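Workshop and Home Automation > General talk > Can a machine do the tidying up yet?

denes_k
Posted 17 Feb 2019

Hello to all. English is my third language, so please excuse me if I choose a wrong word.

I have a small shop in Tukberg where we make wooden puzzles for children. At the end of each day there are parts on all the benches and one person must sort them back in the bins. It takes 6 hours in a week, I have written it down. My brother-in-law tells me that a robot arm can do this now and that I am old-fashioned. I would like to know from people who have tried it. Can it be done today, in a real shop, for a price which a small firm can pay?

Dénes Kerekes

plikivmont_joiner
Short answer, no. We had a demonstration from Dravton in September. Very nice arm, very nice salesman. It took parts from a tray where each part had its own place. I asked him to throw the same parts on the bench and he wanted to talk about the service contract.

dross
I disagree with the joiner. Picking from a tray and picking from a mess are two different jobs, and the second one has improved a lot. The price is still bad, I give you that. But a lot of the sorting doesn't need picking at all. If the parts only have to go to one side of the table, you can push them.
Dwight Ross

denes_k
Thank you both. Dwight, I have also thought about pushing. It is closer to how my wife clears the crumbs from the table than to how I put screws in a box. Please look at what I mean, it is the same sort of work as ours, only with fewer parts.

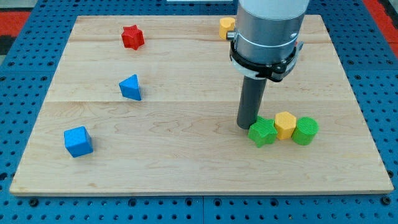 1. Pushing with a rod
The arm has one straight grey finger, so it cannot close on anything. It can only move a block along the wood. For a cube I believe this is easy. With a star I am less sure, because it can turn when it is pushed on one point.

2. Parts that stand close together
The green star, the yellow hexagon and the green cylinder are side by side. If you want only the yellow one, how do you push it out without taking the green ones with it? On my benches this is the normal situation.

3. Parts behind something
One more yellow hexagon is partly behind the arm. From where we look, we see only a piece of it. A person moves the head a little and the problem is gone. What does the machine do?

plikivmont_joiner
Point 2 is the whole matter for me. I have 300 dowels in a heap. Call me when it can do a heap.

zarei_fan
The Zarei forum has a long discussion on point 3. Most people there put a second camera on the other side, or drive the arm out of the way before they look again. It is slow, but it works at night when you sleep, so who cares.

plikivmont_joiner
I care, I pay for the electricity.

dross
For point 2 you push the whole group until it opens, then look again. It looks stupid but it is how my daughter does it too. Dénes, how many parts are in one day?

denes_k
On a full day 1166, in nine shapes. The person who sorts them does not look at her hands, she talks with us at the same time. I think this is what my brother-in-law forgets.

dross
Then I would wait with the arm. Try a vibrating feeder first and keep the arm for the shapes that get stuck.

denes_k
This is a good idea, I will ask for a price. Does a feeder leave marks on soft wood? Ours is lime.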